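**A drawer full of red: talking cloths with Valbona Dimitriou**

Valbona Dimitriou owns more cloths than anyone I've ever met, and she can tell you what every one of them is for. I went over to her place in Zurkbridge meaning to stay an hour, ask a few questions about folding, and go home. I left after dinner with a bag of her spares under my arm!

She started out in the laundry at the Tivier, a small hotel that went through 300 napkins on a busy weekend (800 when there was a wedding on). "You learn fast what your hands like," she told me. "Mine liked the soft stuff. Flannel, brushed cotton, anything with a bit of fuzz. Linen I respect, but we were never friends."

These days she teaches a folding evening at the Rastogi Rooms, and it fills up every time. People bring whatever is giving them trouble at home: fitted sheets, baby blankets, a tablecloth from somebody's aunt. Valbona's first step surprises everyone. She has them drop the thing on the table in a heap and leave it there for a minute.

"Everybody wants to start by pulling it flat," she said. "I want them to look at the pile first. Where's an edge? Where's a corner? Find one hem you trust and the rest will follow you."
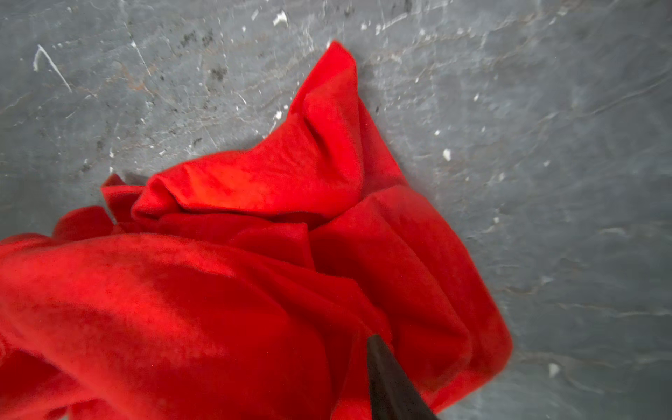

Soft cloth is her favorite thing to teach with, and she lights up when she gets going on it. A brushed fabric holds on to itself, she says, so the layers stay where you put them, and they also stay where you didn't put them. Her advice is to forget the peak at the top of the heap, tempting as it is to grab, and go for the side where the cloth slopes down smooth and ends in a straight hem. "That's your handle," she said. "It's already telling you which way it wants to open. The little flaps on the other side, leave those for later." She likes red for beginners too, the brighter the better, and I can see why: the high folds go nearly orange and the creases drop to a deep crimson, so you can read the whole pile from across a table.

From there it's slow work. You slide a hand under the hem, lift, and let the weight of the cloth do some of the untangling. Then you find the next corner, and the one after that. Valbona doesn't shake anything out. "My mother shook everything, out the window, bang, bang," she said, laughing. "Half the street got our lint. I lay it down and smooth from the middle."

Her own rule at home is 3 folds for anything smaller than a bath towel. Bigger pieces get rolled. She keeps the brushed ones together in a deep drawer, standing on edge, and the smooth ones on a shelf above it, and she was horrified (kindly horrified) to hear that mine all live in one basket.

I asked whether she ever gets sick of it. She thought about that for a while and refolded the dish towel she'd been holding.

"In January, a little," she said. "It's dark, everything takes forever to dry. But then I pull out something red and fuzzy and I'm fine again."

The next folding evening at the Rastogi Rooms is open to everyone. Bring one piece that annoys you, and don't iron it first.

*Interview by Aarti Malhotra*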